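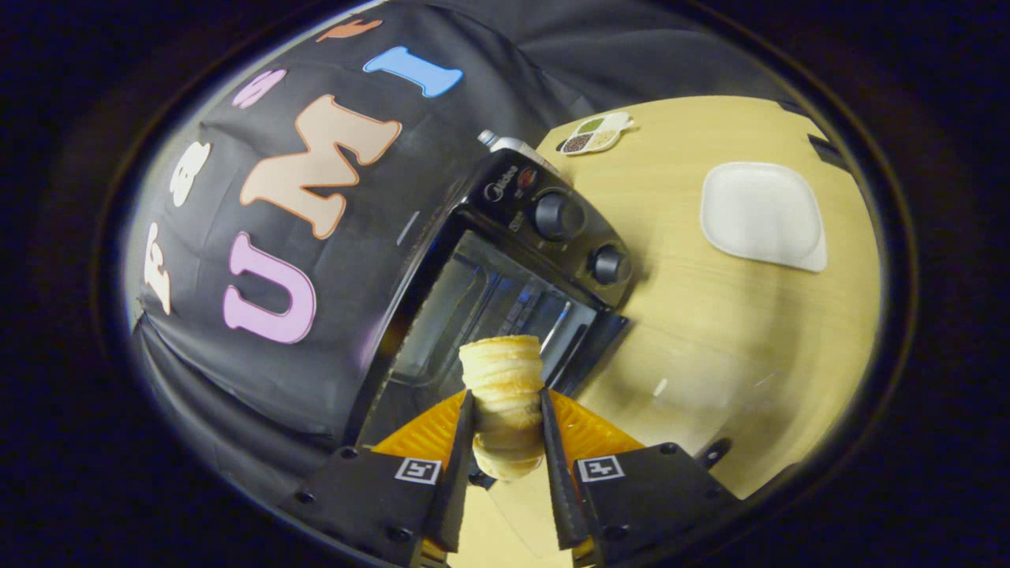

3.2 Reheating layered pastry

Layered pastry was the hardest item in the reheating set to score. Bread rolls and flatbread could be judged by center temperature alone, but a rolled pastry with many thin layers can be hot in the middle and still be a poor result if the outside has gone soft or the ridges have darkened. For this part of the study we used the small countertop toaster ovens that people in the Clullow households already owned. Figure 4 shows one of these, a black Midea model with two round dials on the front and a metal rack inside, together with one of the golden, flaky rolls. The horizontal ridges along the side of the roll are the part we scored for color. The spice tray and the square white plate to the right of the oven were left on the table during the task.

Figure 4. A flaky pastry roll and a countertop toaster oven on a wooden table.

The pastry came from a single bakery in Porari and was bought in the morning, kept in a closed paper bag, and reheated the same evening. Using one bakery removed a good deal of variation in fat content and layer thickness, although pieces from the same tray still differed in height. We did not trim them. Pieces with a crushed end or a split side were set aside and were not used in the scored trials.

Each household reheated pastry in whatever way it normally would. We asked only that the oven door stay closed once heating had begun and that the pastry go onto the rack directly, without foil or paper. The first request was followed in most trials. The second was less popular, and several participants told us they disliked cleaning crumbs off the bottom of the oven. Trials in which foil was used are kept in the data but are reported separately in Section 3.4.

In total, 324 reheating trials were completed. Participants chose the heating time themselves, up to a limit of 15 minutes, and wrote it on a card along with the dial setting. Dial settings are hard to compare between ovens. The same mark on two dials can give quite different air temperatures, and some dials have play in them, so the mark the user reads is not always the one the oven is working to. We therefore treated the setting as a record of what the person intended and used the time on the card as the main variable.

Scoring was done shortly after the pastry came out of the oven. Two scorers looked at color on the ridges, the firmness of the outer layer when pressed lightly from both sides, and whether any layers had lifted away. Each was marked on a five-point scale. Where the two scorers differed by more than one point, they looked at the piece again together and agreed on a mark. This happened most often with firmness, and mainly with taller pieces, where the top had crisped well before the lower end.

Placement had a clear effect. Pieces laid on their side browned in a stripe along the upper surface and stayed pale underneath. Pieces stood on end browned on the rounded top first, and in the smaller ovens the top sat close enough to the heating element to scorch. Turning the piece halfway through would probably have helped in both cases, but it would have meant opening the door, and we had no trials of that kind to compare with. The Dhillon protocol, which we followed for the bread items, calls for one turn. We dropped that step for pastry after the pilot, when turned pieces lost flakes and were difficult to score for lifting.

Preheating mattered less than we expected. Households that preheated used shorter times on the card, and the firmness scores in the two groups were close. Color was slightly more even with preheating. Participants who skipped it mostly said they did not want to wait for one piece of pastry.

The arrangement of the work surface was left to each household, apart from a request to keep an empty plate within reach before heating began. In the pilot, some people took the pastry out and then went to look for a plate, and the delay showed up in the firmness scores. With the plate already on the table, the time from rack to plate was short and fairly steady. Seasonings could stay where they were, but nothing was added to the pastry until scoring was finished.

Color scores were entered in Grerader along with the time, the dial setting, and the placement. Results for the bread items are given in Section 3.3.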